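Bright Bowls, Small Cupboard: Tips for Sorting Colorful Tableware

I love colored bowls. White ones are sensible and go with everything, but give me a purple bowl full of popcorn any day! The trouble starts when you own a lot of them and have one small cupboard, so these are the tips I keep coming back to in my own kitchen in Etdale.

Empty the whole shelf first

Take everything out, even the cups at the back you forgot you had. Lay an old cloth over the table before you start. A dark one is great because bright colors really pop against it, and you can spot crumbs and bits of shelf liner right away (mine is covered in specks by the end). Wipe the shelf down with warm water and a drop of dish soap and leave the door open while you sort.

Try out your stacks on the table

Play around a little! Put a narrow bowl at the bottom and see what nests inside it, then try another order. Purple in green in red makes a lovely stack, wide at the top and small at the foot, and it leaves the shelf around its base free for little things like egg cups. A big flared bowl usually wants a spot of its own, or it can go at the very bottom with the smaller ones sitting inside.

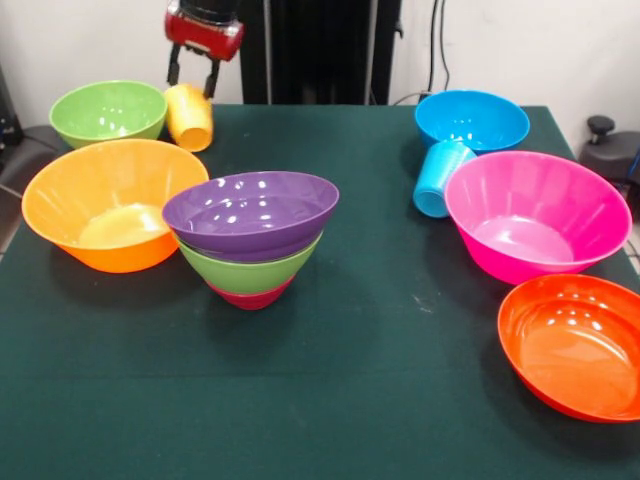 Measure before you commit

My shelf is 22 cm high inside, and I have built more than one beautiful stack that would not go in. Stand a ruler next to the pile and leave enough room for your hand to lift the top bowl out. If you have to tilt the stack to get it past the door, take one bowl off.

Cups go in front

Short plastic cups get knocked over whatever you do, so keep them at the front edge where you can grab them. My neighbor Tanveer Gilani stores his on their sides in a shallow tray – I copied him in June and I'm never going back.

When bowls stick together

Never pry with a knife. Run warm water over the outside of the lower bowl, give it a gentle twist, and it should slide free. Next time let them dry completely before nesting. A folded paper napkin between two tight ones helps too.

Stained insides

Tomato sauce is the usual culprit with plastic. Mix baking soda with a little water until you get a thick paste, spread it on, and leave it for an hour before rinsing. For stubborn orange rings I do it twice, and on a sunny day I put the bowl out on the windowsill afterward.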